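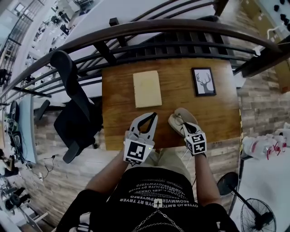 According to Afroza Weerakoon, a nail is a promise, and she had never liked making promises to a house that belonged to somebody else. She told us this over the washing up, and went on to say that she had lived at four addresses in Wulilley and had hung a picture in only one of them, the flat with the old rail already up.

4.2 Pictures that never reach the wall

We came to her remark fairly late in the interviews, and it sent us back through the earlier transcripts with a rather different eye. Of the 227 renting households that returned our questionnaire, most owned framed pictures, and a good many of those pictures were living on shelves, on mantelpieces, behind doors or in the box they had moved in. We had begun by treating these as pictures in transit. The people who owned them mostly saw things another way, and we are grateful for the patience with which they set us straight.

The favourite places were low and flat. A print would be leaned on a bookcase, or laid on a table with the mail, and there it might stay through a whole tenancy. Small frames (Figure 3) were especially given to this sort of wandering. One couple in Diltness had moved the same little watercolour from windowsill to piano to bathroom cabinet, and spoke of it fondly, rather as one might speak of a cat. Larger works were another matter altogether – they were heavy, they were in the way, and their owners tended to apologise for them before we had our coats off.

Figure 3. A small picture in a black frame, a grey deer's head in silhouette on white, lying flat on a wooden table.

It would be easy to put all of this down to the lease. Tenancy agreements in Wulilley commonly forbid new holes without written consent, and several people quoted us the clause from memory. Yet in Ledesma, where the larger landlords have allowed picture hooks for years and say so in the welcome letter, the walls were very nearly as bare. When we asked, we heard about bonds and plaster, certainly, but we also heard about the colour of the paint, about a partner who wanted it higher, about a mother whose taste in landscapes had to be honoured when she visited and could be put away when she left. A leaning picture can be turned to face the wall in a moment. Quite a few of our hosts valued that more than they had realised until we asked, and one of them laughed about it for some time.

Cost came up less often than we had expected. Those who had paid for framing, sometimes as much as $600 for a single work, were no quicker to hang it than those who had bought theirs at the church fair in Caltora. If anything they waited longer, wanting to be sure of the spot. Adhesive strips were tried by many and trusted by few. Stories of frames coming down at two in the morning were told to us with real relish, and usually with the broken corner fetched from a cupboard to show us.

We should add a word on owner-occupiers, with whom we spoke only in Caltora and only as a point of comparison. They hung more, as anyone would guess, but they also left more up. Pictures that nobody in the house much cared for any longer stayed on their hooks for fear of the pale patch behind them. Renters had no such patches to hide, and their pictures seemed to us to be handled, dusted and talked about a good deal more. Whether that holds for longer tenancies is taken up in Section 4.3, together with the November return visits to Diltness.

80 shares · 5 comments

We use cookies to remember your reading preferences. Accept all | Manage settings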